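Wellosville robotics workshop opens its doors for an afternoon of hands-on demonstrations

WELLOSVILLE – Visitors of all ages are invited to try out a robot gripper, meet the people who build it and ask as many questions as they like when Tremevari holds its open day this October.

The doors at the Jedthorpe building open at 1 p.m. and close at 5 p.m. Admission is free, and there is no need to book. Last year's open day brought in almost 400 people, many of them families from the streets right around the workshop, and the team has cleared more floor space this time so that everyone gets a turn.

The main attraction will be the Furtună project, Tremevari's work on teaching machines to handle small everyday objects. Guests can pick up a hand-held gripper, squeeze the fingers open and shut, and try moving things across a table themselves. It's harder than it looks, and a lot of fun!

"We love watching people go for their first grab," the Furtună team said. "They lean in, they hold their breath, and then they want to do it again. Kids tend to figure it out faster than we did."

The gripper has two dark green fingers with black pads on their inner faces, and it gets plenty of use. The team has recorded more than 1,000 practice runs with it since spring, most of them simple tasks such as lifting a small block and setting it down somewhere else.

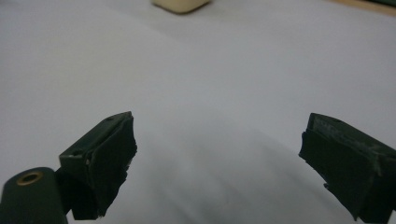 What to expect on the day

Three demonstration tables will run all afternoon, with team members at each one. The first is for trying the gripper by hand. At the second, a robot arm will repeat moves that people have shown it – including, the team hopes, a few recorded that same afternoon. The third is set aside for younger visitors, with larger objects and lower seats.

Short talks start at 2 p.m. and 4 p.m. in the front room. Both cover the same ground, so guests can come to whichever suits them.

Parking is available behind the building, and the entrance is step-free. Children under 12 should come with an adult.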